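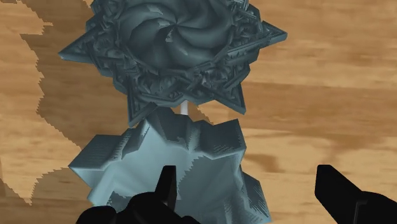 Blue-grey shapes on a wooden tabletop.

Craft Table News - December

Quick one this month as the printer is playing up and I want this out before Saturday.

First off, the winter sale. We took 2,263 in the end, which is miles better than last year, and that's after paying for the hall and the tea. Huge thanks to everybody who made, priced, carried, swept. The salt dough went first, then the felt. Candles slow again - think we priced them too high. Will talk about it in the new year.

Star workshop is back at Motenley, upstairs room, 7 til 9. Loredana Cocco is running it and she'll take beginners, so no excuses. Air-dry clay this time, not the paper ones. Bring an apron, a rolling pin if you've got one, and something flat to carry your work home on. It takes a good 3 days to dry properly so please don't stick it in the oven to hurry it up. We had cracks all over the place last time. Turn it over once a day, keep it off the radiator.

Paint - use the thin stuff, two coats, let the first one go off before you start the second. Dark blues look lovely but show every fingerprint. Varnish is optional. Loredana says matt, I say gloss, please yourselves.

Places are going quickly. Put your name on the sheet by the door or ring me in the evening, not before tea.

Other bits:

The Radley group have asked if we'd like to share a coach to the spring fair. 55 seats, so we'd need to fill our half. Let me know if your keen and I'll get a proper price. Leaving early, back by dark, pack a lunch becuase the cafe there is dear.

Still missing - the big cutting mat, the good scissors with the orange handles, and a box of ribbon. Have a look at home please. No questions asked, just leave them in the cupboard.

Cupboard shelf has been fixed. Heavy things at the bottom from now on.

Subs are due in the new year, same as before. Cash in an envelope with your name on it. Last year I had two with no name at all and still don't know whose they were.

Next newsletter when I get to it. Bits for it to me by the end of the month.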